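Chanida Wiriya
2019-09-23

Thread on cut flower water, mostly for people who run small shops or do their own arrangements. I spent a good part of September going through our vase-life records and want to get the main points down before I forget them.

Background: we log every bunch that comes through the workroom. Stem type, supplier, time out of water, water temperature, preservative, first visible droop. The log stands at 2,721 bunches. It is a spreadsheet, and not a pretty one.

First point. Most early failures in our log are water uptake failures. The petals and leaves lose water faster than the stem can replace it. The flower looks old, but it is thirsty. Recutting often brings it back if you catch it the same day.

Two things block a stem: air and bacteria. Air gets in at the cut when the stem is dry. Bacteria grow in the bucket and plug the vessels from the bottom. The droop looks the same for both, so people treat one when they have the other.

Quick check: recut 4 cm off the end and put the stem in clean water. If it recovers and stays up, it was probably air. If it recovers and droops again in the same bucket, suspect the bucket.

Buckets. Ours are the plain Pistex ones, white inside. White matters because you can see the film. Dark buckets look clean long after they have stopped being clean. Scrub with detergent, rinse, then a weak bleach rinse, then dry upside down. Stacking them wet undoes the work.

Someone asked about the bleach. Follow the label for dilution. More is not better – too strong and you burn the stem ends, which then rot and feed the bacteria you were trying to kill.

Sunflowers deserve their own post. Big head, large leaves, hairy stem, very heavy drinker. They foul water faster than anything else we stock except stock itself. Strip all foliage that would sit below the water line, and take off most of the rest too.
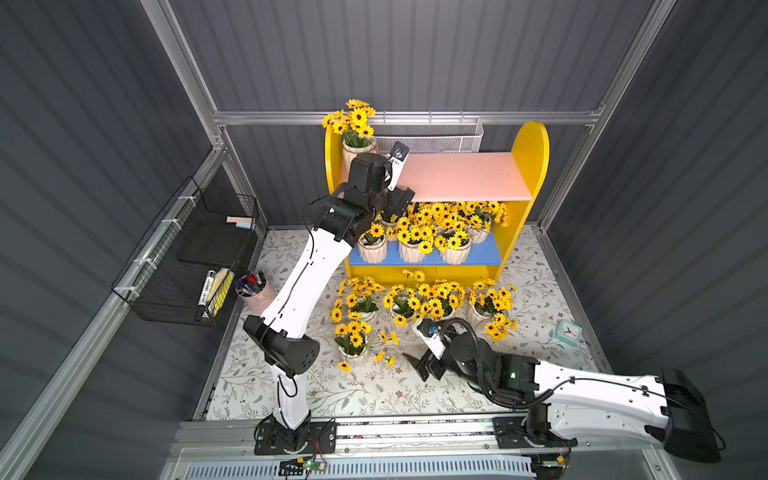
Water depth: for sunflowers and gerberas I keep it shallow and top up often. Soft or hairy stems rot where they are submerged, so less submerged stem means less rot. Roses and other woody stems go deeper.

Top-up volume is where the log surprised me. A bucket of 30 sunflower stems took down roughly 300 ml an hour in the first afternoon after conditioning. If you fill a shallow bucket at noon and go home, the ends may be dry by morning.

Preservative. We use the Tretositz powder, measured by weight. Any decent flower food does three jobs: sugar for the bloom, acid to lower the pH, and something to slow bacteria. Half dose is worse than none in my records. You get the sugar without enough of the rest.

Sugar on its own, same problem. Pennies, aspirin and lemon soda I have tested in small batches. The soda did a little. The other two I could not tell apart from tap water.

Temperature: lukewarm for conditioning, cool for storage. We moved the cooler from the back wall of the Gillies Street room to the side passage, and the daily temperature swing dropped by half. Bunches stored after the move do better, but the supplier mix changed that week as well, so I would not lean on it.

Knife or shears: sharp is what counts. I see no difference between a good knife and good bypass shears. Anvil pruners crush soft stems. Angle of cut matters mainly because it keeps the end off the bottom of the bucket.

Tap water is worth testing once. Ours is hard, with a pH near neutral. If yours goes through a softener, use the line before the softener. The added sodium is hard on roses and carnations.

Next job is separating the log by supplier. Will post the tulip numbers separately, they follow their own rules and keep growing in the vase.

More from this account
Hydrangeas: dipping heads, and when to give up
How we label buckets
Vuvo cooler thermostat, notes on recalibrating
Floral foam and alternatives, part 2
Reading a delivery slip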